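Two-arm edge alignment

Two-arm edge alignment (also called paired-edge alignment or, in the older reports, the Kartha procedure) is a method in robot manipulation for picking up and placing a flat, soft object with two robot arms so that the object ends up at a chosen position and angle on a work surface. It was developed within the Omudar project, a research effort on household handling tasks, and is used mainly with cleaning pads, folded towels, and other thick textiles that keep some of their shape when lifted.

The method is built on a simple rule. Each arm is given one end of the object, and neither arm moves until both have reported a grip or a failed grip. The position of the cloth is then worked out from the two fingertips together with the camera views, and the motion that follows is planned for the cloth as a whole. Earlier approaches in the same project planned a separate path for each arm and corrected the difference afterward.

Background

Soft objects are difficult for robots because their shape changes when they are touched. A rigid box can be described by its position and angle alone. A cloth has folds, sagging edges, and hidden surfaces, and a camera placed above it sees only part of this. Work on the problem has often used thin fabric such as napkins and shirts, which fold sharply and can be modeled as a sheet.

Thick pads received less attention. A mop pad has a looped pile on one face and a backing on the other, and a border that is often stiffer than the middle. Such a pad does not fold cleanly. It bends, cups, and springs back, and its border may roll under a fingertip. Sowmya Kartha, who led the first stage of Omudar, argued in an internal report that these features could be used to advantage: a stiff border gives the gripper something to hold, and a pad that resists folding passes motion from one end to the other more reliably than a napkin does.

The first trials were carried out in June with a single arm. The arm gripped one short end and dragged the pad toward its goal. The results were poor on turns, as the free end lagged behind and the pad came to rest at an angle that depended on the speed of the drag. A second arm was added after these trials, and the single-arm version was kept only as a baseline.

Method

The procedure is divided into approach, grip, lift, placement, and release.

In the approach stage, a fixed camera beside or above the table is used to find the outline of the object. The outline is reduced to a rectangle, and its two short ends are assigned to the arms by distance. Where the two distances are close, the left arm is given priority, a convention carried over from the control software Woto and never revised.

In the grip stage, each arm lowers its fingers at its own end of the cloth. Cameras carried near the grippers take over from the fixed view here, as the arms themselves tend to block the view from above. The grip is judged on finger opening and motor load. A grip on the border alone is accepted; a grip that has caught only loose backing is rejected and repeated.

The lift is kept low, and the pad is allowed to sag between the fingers. Raising it higher was found to make the pad swing without improving the final placement. The two arms then move together, and the controller limits how far the distance between the fingertips may change during the motion. If the limit is passed, both arms stop and lower.

Release is done one side at a time. The trailing arm opens first, and the leading arm holds its end still for a short interval before opening. This order was introduced by Dinesh Kandasamy after repeated cases in which both arms opened together and the pad sprang a short way from its goal.

Work surface and surroundings

The standard setup is a tabletop enclosure with a pair of arms mounted on the front rail. The walls are pale, and the table is a plain brown surface with visible wood grain. Household and decorative items are placed at the back and sides of the table. They are not handled in this task. Their purpose is to give the vision system a background with varied colors and outlines, and the artificial blossom tree in particular was chosen for its dense and irregular edge. The arrangement is known in project documents as the Joseph layout.
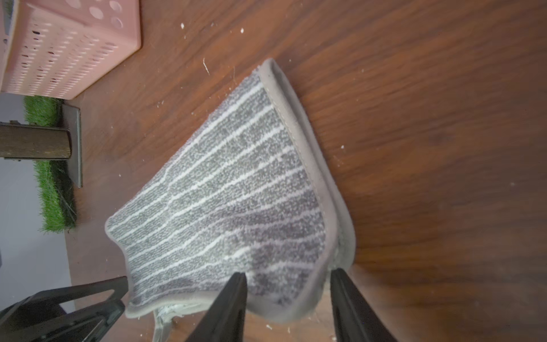
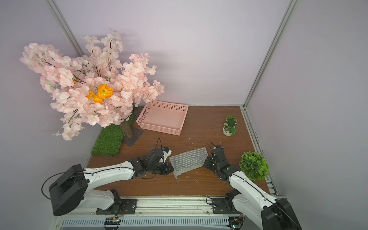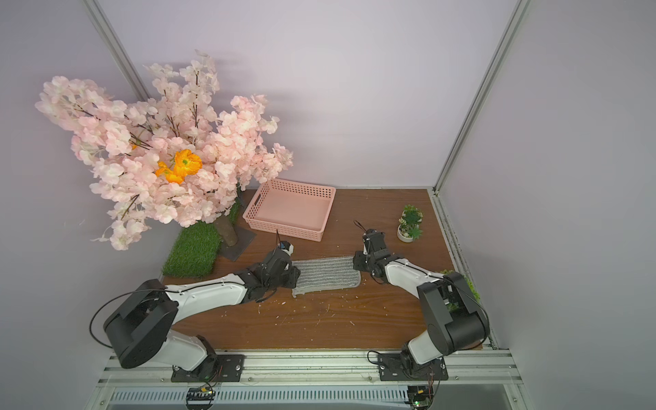
Trials with a striped pad in the Joseph layout. First picture: view from a camera near one gripper. Second and third pictures: fixed-camera views of the two arms at opposite ends of the pad.

The striped pad became the usual test object for a practical reason. Its stripes allow the angle of the cloth to be read from a single view, so that a result can be scored without markers sewn or glued to the fabric. The scoring software, written by Thenmozhi Bhat, fits lines to the visible stripes and reports the median angle. Where the pad is bent, the fit is restricted to the flattest region.

Results

The main evaluation, reported on 20/08/2023, consisted of 300 placement attempts with the two-arm procedure. Of these, 255 were scored as successful, a rate of 85 percent. An attempt was counted as a success when the center of the pad came to rest within 2 centimeters of the goal and its angle was within 6 degrees of the goal angle. Both conditions had to be met, and attempts in which either arm stopped on the distance limit were counted as failures even if the pad was later found to be in an acceptable position.

The single-arm baseline was evaluated with the same goals. It came close on straight moves and fell well behind on goals that called for a turn, in line with the earlier trials.

The report sorts the failures by stage. Most took place in the grip stage, where one arm closed on the pile without catching the border and lost the cloth during the lift. A smaller group occurred at release, when loops of the pile clung to a fingertip and the pad was pulled as the arm withdrew. Failures during the joint motion itself were rare. The authors took this as support for planning the motion of the cloth as a single object, though they noted that the evaluation used one pad size and one table.

Sowmya Fernandes later repeated part of the evaluation with the background items removed. The success rate did not change in a meaningful way. Outline detection was faster on the bare table, but the time saved was small compared with the motion of the arms.

Variants

Several changes to the basic procedure have been tried.

Staggered grip. One arm grips first and draws its end of the pad slightly outward before the second arm descends. This flattens wrinkles near the second grip point. It adds time to each attempt and is used mainly with towels.

Border following. A fingertip is moved along the binding until the load on the motor rises, which is taken as the sign of a corner. The variant works on pads with a firm binding. On worn pads, where the binding curls, it tends to stop early.

Wukard grip. Named after the workshop that supplied the fingers, this variant uses narrower fingertips with a textured inner face. It reduced the number of lost grips but made clinging at release more common, and the project returned to smooth fingers for its regular trials.

Limitations and criticism

The procedure assumes that the object has two ends that can be reached at the same time. It does not apply to round cloths, to objects pushed against a wall, or to a pad lying so that one short end is out of reach for both arms. It also assumes that the object starts out nearly flat. A crumpled pad must be spread by other means first, and this step is outside the method.

Jolene Rewi, in a review of the project's reports, questioned the use of a striped test object. She pointed out that stripes make scoring easy but may also help the vision system during the approach stage, so that results on plain fabric could be lower. The project's reply was that the approach stage uses only the outline of the cloth and not its pattern. Rewi accepted this for the fixed camera but held that the same could not be said with confidence of the near-gripper views, where the outline is often only partly visible. A comparison with unpatterned pads was proposed, and its results have not been published.

A second point of criticism concerns the treatment of lint and other small debris on the table. The reports do not say whether the surface was cleaned between attempts. Small pale flecks can be mistaken for parts of a light border at low resolution, and later versions of the outline software discard any region below a set area.

Use in later work

The paired-grip rule has been carried over to other tasks within Omudar, including laying a towel over a rail and lining a shallow tray with cloth. In these tasks the final stage differs, but the approach, grip, and lift stages are taken over without change. The release order proposed by Kandasamy is now the default setting in Woto for all two-arm tasks involving fabric.

See also

Cloth manipulation
Dual-arm coordination
Near-gripper cameras
Single-arm drag placement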